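Search tips Enter keywords Go

Last updated: 23 December 2023

Plugs, cords and the workbench: small habits that save trouble

I keep a small repair corner at home in Rovdale, one bench and one shelf over it. Most of what I fix there is lamps, kettles and the neighbors' radios. I wrote these tips first for my nephew, and later I made them a bit longer for this page.

Before you touch any cord

Unplug the appliance first. Turning off its switch is not enough. Then put the plug on the bench where your eyes can see it during the whole work. I learned this from my old teacher Raimonds Tamošiūnaitė, who did not let us open a toaster if the plug was hanging behind the table.

Keep the middle of the bench free. Tools go to the left, small screws go to a saucer, and the thing you repair has the center for itself. If the bench is against a wall, pull it out by the width of your hand, so a cord can fall down behind without being pinched.
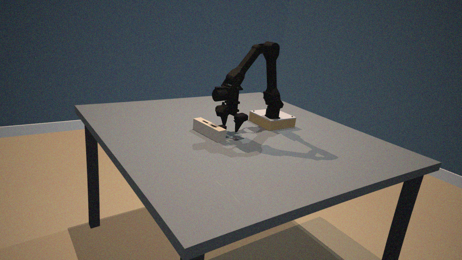 A good height for the bench is a little under your elbow when you stand. Mine was too low for many years, and my back complained every February, when I have the most lamps to repair. I put wood blocks under the legs and it is much better now. Check that it does not rock before you work on it.

Pulling and storing cords

Hold the body of the plug when you take it out of the wall, never the cord. If the plug sits too tight, move it straight out with small pulls. Do not swing it from side to side, this spreads the contacts inside the outlet and later the plug will be loose.

For storing, make wide loops, as big as a dinner plate, and close them with a strip of cloth. Wire ties from the store are too sharp for a soft cord. My friend Reinaldo Bittencourt winds his cords around the appliance while it is still warm, and he buys a new iron more often than I do.

Cleaning the prongs

Dull or sticky prongs can make a poor contact. With the plug out of the wall:

1. Wipe the prongs with a dry cotton cloth.
2. If there is still dirt, use a cloth with a few drops of rubbing alcohol, and only on the metal.
3. Leave the plug to dry for 15 minutes before you use it.
4. Look if the prongs are straight. A prong which is bent a lot, or is loose in the body, means a new plug. Bending it back makes the metal weak.
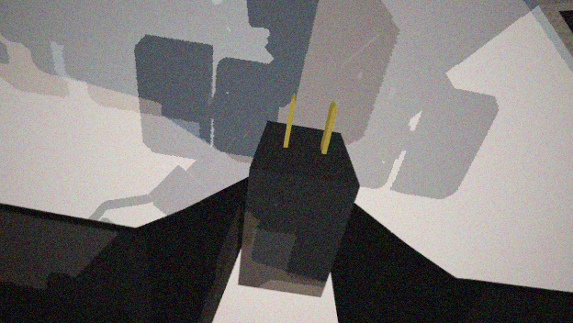

When to throw it away

Dark burn marks, a smell like fish or hot plastic, or a cord that feels hot in the hand: stop using it the same day. Cut the cord off before you put the appliance in the trash, so another person does not take it home and plug it in.

Extension cords I change after 8 years, also when they look good. I write the year on a piece of tape near the plug. For a heater I use no extension cord at all, it goes directly to the wall.

Contact | Copyright Wuneck Home Pages | Back to top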